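Wemham House – Shared Dining Room and Servery
Table Setting and Tableware Inspection Checklist, with Comments
Form 692 – February 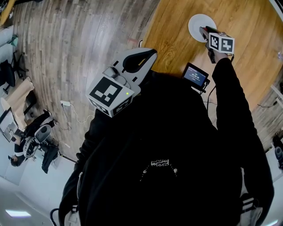
Luana Damasceno asks that plates be checked on the underside as well as the face, as the last two chipped foot rings went unnoticed until they had scratched a tabletop. Her request has been adopted and appears under item 2.

Scope
This checklist covers the wooden dining tables, the round white plates in daily use, and the floor and walkways between the servery and the tables. It is completed before the midday meal. Cooking equipment is inspected separately.

1. Table surface
Result: Satisfactory, one action
Run a dry hand along the top and the underside of each edge. Splinters, raised grain and lifted finish are to be recorded by table number.
Comment: Table 6 has a rough patch on the window side. Sand lightly and refinish. Leave out of service overnight.

2. Plates
Result: Action required
Examine the rim, face and foot ring under good light. Any plate with a chip, crack or sharp spot is withdrawn at once and may not be returned to the stack, even for cold food.
Comment: Of the 200 plates in stock, 7 were withdrawn, most for rim chips. Replacements have been requested from Mitsotakis-Vlachou. The new plates must match the present diameter or they will not seat in the dish racks.

3. Placement
Result: Satisfactory
Plates are to lie flat, with the full base supported by the table. No part of the base may project past the table edge.
Comment: Staff setting the far side of a table should walk around to it where space allows. Long reaches across a laid table were noted again this month, chiefly at the wall tables.

4. Table stability
Result: Satisfactory
Press down at each corner. Movement is corrected at the leg fitting – folded card under a foot is not accepted.
Comment: Card removed from two tables. Fittings tightened the same morning.

5. Cleaning products
Result: Action required
Surface cleaner is kept in the labeled cabinet and never on a dining table.
Comment: One bottle of Stomudon was found without a legible label. Discarded. The dilution chart inside the cabinet door is faded and should be reprinted.

6. Floor and walkways
Result: Satisfactory
Walkways clear, mats flat, chairs pushed in.
Comment: The mat by the servery hatch is beginning to curl at one corner. Check again at the next inspection.

Follow-up
Open items are entered in Vidilix by 4 p.m. on the day of inspection. Item 2 remains open until the replacement plates have been received and checked. Item 5 may be closed once the new chart is in place.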